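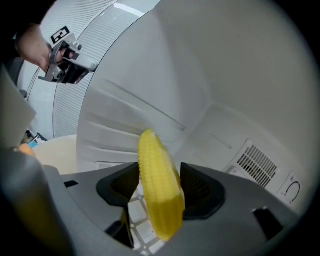

About Fostau

Fostau is a language school for adults. We teach evening and weekend classes in Spanish, Portuguese, Italian and German, and we have an English program for people who have recently moved to the area. The school opened with one Italian class that met on Monday nights in a rented office. We now have our own building on Tully Street and 39 classes on the schedule this term.

Who comes here

Last year 551 students took at least one course. Most have jobs and study after work. A good number are retired. Some are learning the language a husband, wife or grandparent speaks, and others need it for work in a hospital, a kitchen or a school office. We do not teach children. If you are looking for a class for someone under 18, your public library can usually point you to one.

How classes work

A regular course runs for 10 weeks, with one class a week. Each class is two hours long with a short break. We keep groups small enough that everyone speaks in every class, and we close registration when a group is full. There is a waiting list, and people do get in from it, mostly in the first week.

Teachers speak the language you are learning from the first night. Beginners sometimes find this hard. We ask them to give it three classes before deciding, and we will move you to another level at no charge if the one you picked is wrong for you.

Early lessons stick to things people talk about every day - food, prices, the rooms of a house, getting to work. Grammar comes in as you need it. There is homework, and it takes an hour or so a week if you keep up.
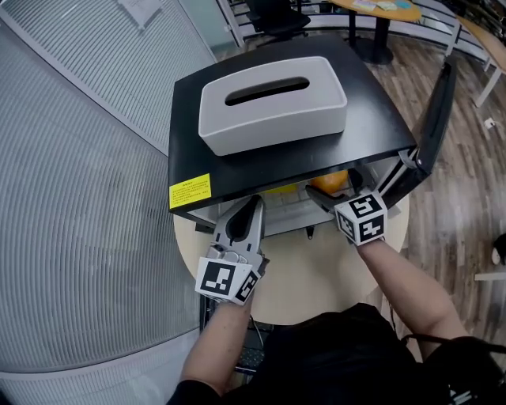 We do not give grades. At the end of a course your teacher writes you a short note saying what you do well, what to work on and which level to take next. If you need proof of attendance for an employer, ask at the front desk and we will print it.

The lending library

The library on the second floor has 2,295 books, recordings and films. Current students can take out two items at a time and keep them for three weeks. Former students can use the reading room during office hours but cannot borrow.

Ola and Nunetti

Ola is our conversation hour for Portuguese and Spanish. Nunetti is the one for Italian, named after a card game the first group used to play after class. Both are free and open to anyone who can hold a simple conversation. You do not have to be enrolled. German does not have one yet - we are looking for a host.

Visiting

The office opens at noon on weekdays and stays open until the last class lets out. The entrance is on the parking lot side, and there is an elevator to the second floor. You may sit in on one class before you sign up. Call the day before so the teacher knows to expect you. Registration for the fall term opens in August.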